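From: list member, Plivport
To: Budberg Play and Sensory list
Date: July 14, 2025
Subject: Re: Rice trays — how deep, and what goes in?

A member in Fludach wrote:
> We are starting sensory trays for the under-fives and I have been
> asked to buy the rice. How much do you put in each tray? Also,
> do you use real vegetables or the toy ones? Ours get thrown.

We use real ones at Plivport and have done since December. A carrot is cheap and it has a proper skin to feel. Toy food is smooth all over and the children lose interest in it quickly. Leave the skin on and don't scrub it.

As for depth, go thinner than you think. We started with a deep layer and most of it ended up on the floor. A thin layer on a dark tray is better, as the children can push the grains aside and see the black come through. They draw in it with a finger.

I buy plain long white rice, the Başaran sack, uncooked and not dyed. The coloured sort came off on sleeves. One sack does 8 sessions if you sweep up as you go — a soft brush and a dustpan kept only for this.

We put out very few things at a time. One vegetable, one shell and something small is plenty for a first go. The small piece is only for the older group, and an adult sits at the table throughout. For the under-twos I leave it out altogether.
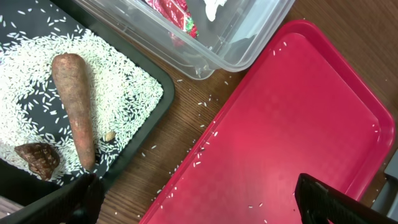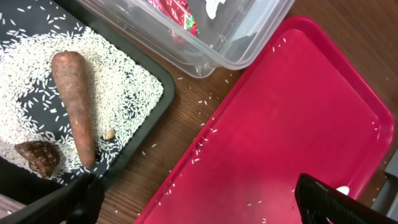 On throwing, we had the same trouble. What helped was having a second tray next to the first, so that things could be moved across. Once there was somewhere for the carrot to go, it mostly went there.

Throw the carrot away at the end of the day. The rice will keep in a lidded tub if it stays dry, but ours gets changed every 2 weeks whatever it looks like.

Does anyone on the list know a cheaper source of shells? The craft shop wants far too much for a bag of them, and half are chipped.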